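Home | About us | Services | News | Vacancies | Contact

Hukstead tenants to get repairs appointments in two-hour slots

Reading time: 3 minutes

Tenants of Hukstead Homes will be able to choose a two-hour slot for most household repairs from November, under a new contract with the maintenance firm Cevix.

At present, tenants who report a repair are offered a morning or an afternoon and are asked to stay in for all of it. In last year's tenant survey this was the most common complaint, ahead of the time taken to answer the phone. The new slots run from 8am to 6pm on weekdays, with a later slot until 8pm every Tuesday.

The contract covers all 252 homes on the Flores estate and the flats at Plalska Court. It includes plumbing, heating, electrics, joinery and small plastering jobs. Roofs, lifts and shared entrances stay with the present contractors and should be reported in the usual way.
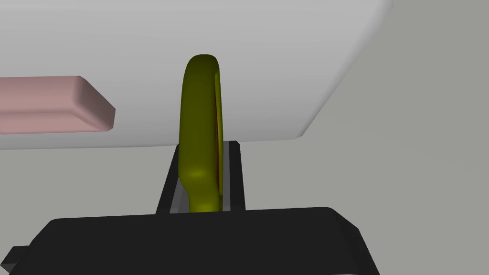

Kitchen repairs make up a large part of the work. Loose hinges, sticking drawers and worn worktop joints are often reported one at a time, which can mean several visits to the same home in a year. Under the new arrangement, the person taking the call will ask if anything else in the room needs attention, and all of it will be booked as one job where possible.

Cevix will carry a standard range of hinges, runners, taps and washers on each van. If a part has to be ordered, the tenant will be given a date for the second visit before the operative leaves. That date can be changed by phone or text up to noon on the day before.

Emergency repairs are not affected. A burst pipe, a total loss of power, a gas leak or a front door that will not lock will still be treated as urgent at any hour. Anyone who smells gas should call the national gas emergency line first and then let us know.

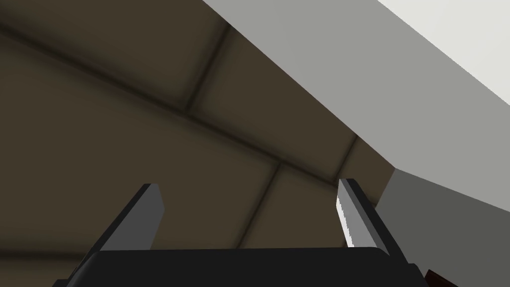

The contract also brings in a payment for missed appointments. If an operative does not arrive within the agreed slot and the tenant has not been told beforehand, £25 will be paid into the tenant's rent account. There is no form to fill in. Tenants with rent arrears can ask for the payment to be made to a bank account instead - the office will need to see proof of the account.

There will be no charge to tenants who miss an appointment themselves, although a repair may be closed after two missed visits and would then need to be reported again.

Leaseholders at Plalska Court remain responsible for repairs inside their own flats. They may use Cevix privately at the contract rates for jobs costing up to £500, paid directly to the firm. A price list can be requested from the office. 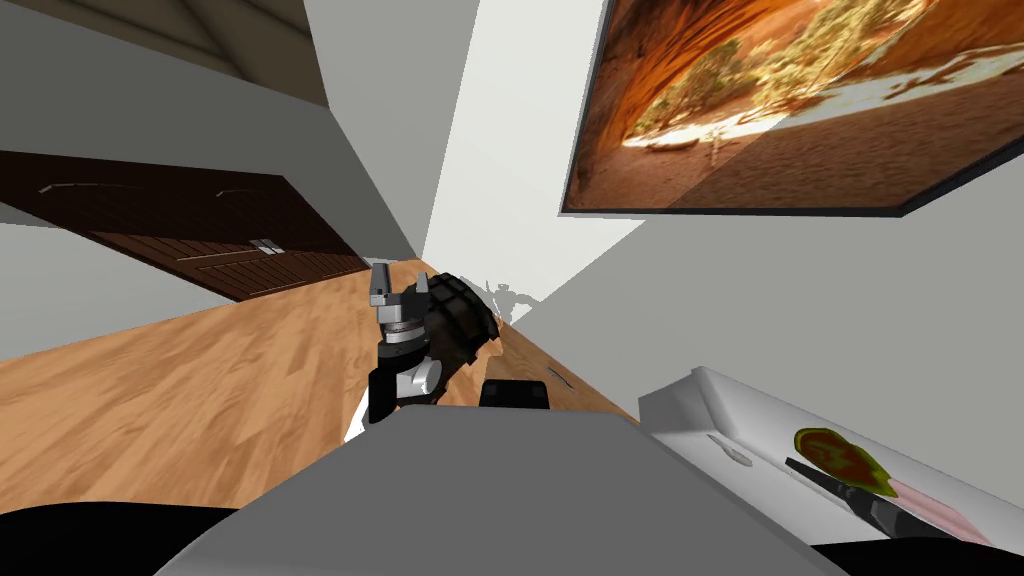 Repairs already reported will be carried over to the new system and do not need to be logged again. Tenants with an open job will get a letter in October showing the reference number and the slot they have been given - please check that the phone number on the letter is correct.

Copies of the letter are available in large print and in other languages. Tenants who need more time to come to the door, or who would like a family member present, can have this noted on their record so that it is passed on with every job.

ENDS

Notes to editors

Hukstead Homes is a not-for-profit landlord letting homes in Hukstead and the nearby villages. The contract with Cevix runs for five years and follows an open tender. Press enquiries should be made to the communications desk at the Hukstead office during working hours.

Contact us | Privacy | Accessibility | © Hukstead Homes. All rights reserved. | Back to top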